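Section 3: Setting up your town's holiday calendar

Okay, so you've got your login and you can see the big empty calendar. Good! I put together the Wotoscombe one this way in May, and it's still going strong, so I'm just going to tell you what I did.

1. Open Fandmont and pick New Community Calendar. Give it the plain name of your town. I tried to be clever with mine and people couldn't find it in the search box.

2. Choose your base list. There are 2 of them, National and National Plus Local. Pick the second one even if you think your town has no local days (it does, trust me, somebody's great-grandmother founded something).

3. Go down the list and set each day to Public Holiday, Observance or Disputed. The first two are easy. Disputed is for days that part of the town celebrates and part of the town mourns or marches against. It doesn't take the day off the calendar, it just opens a second text box so both groups get their own words.

Note: Each text box holds 300 characters. That's tight for a day with a lot of history behind it, so write it somewhere else first and paste it in.

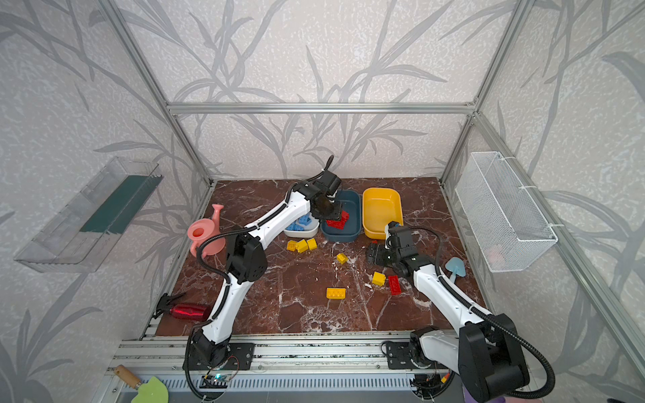

Two robot arms over a marble-patterned tabletop.

4. Add the background for each day. I put in the year it was first observed here, who asked for it, and whether the date ever moved. Ours had moved 3 times! I had no idea until I went through the old council minutes.

5. Hit Save Draft. Do this before you touch the colors, please.

Caution: Changing the color theme reloads the page and wipes anything you haven't saved. I lost 47 entries that way and had to go for a walk. 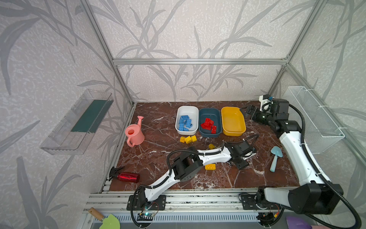
6. Send the draft link to the groups whose days are on it and give them a couple of weeks. Jerholm gave people one weekend and ended up redoing half the page. If a group wants its day called something else, use the Also Known As line so both names come up in a search.

7. When the comments are in, click Publish. The old version stays under History, so you can roll back if you need to.

Note: If the Disputed box doesn't show up, your calendar is probably still on the National list. Go back to step 2 and switch it. Your entries will stay put.

Printing the wall version is in Section 4.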